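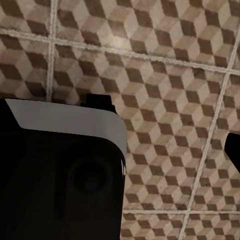 Yo antes compraba por internet a lo loco: veía el precio, pagaba y a otra cosa. Desde hace un tiempo uso alertas de precio y te cuento cómo las tengo montadas, que se tarda muy poco. Lo aprendí buscando baldosas para el baño, unas con dibujo de cubos en isométrico, como los de la superficie de la imagen, que en Stutness me parecían carísimas.

Primero, crea una cuenta en un comparador (yo uso Clekden, el plan gratis me sobra). Pega el enlace del producto y mira el historial de los últimos 3 meses. ¡No te saltes esto! Muchas "ofertas" son el precio de siempre.

Luego pon tu precio objetivo. Yo suelo bajar un poco del mínimo que haya tenido; con las baldosas puse 85 euros la caja y el aviso me llegó en marzo.

Cuando salte la alerta, mete el producto en la cesta y revisa los gastos de envío antes de pagar. En Jiretitz, por ejemplo, me los sumaron al final y ya no me compensaba.

Si no compras, borra la alerta o te llenarán el correo.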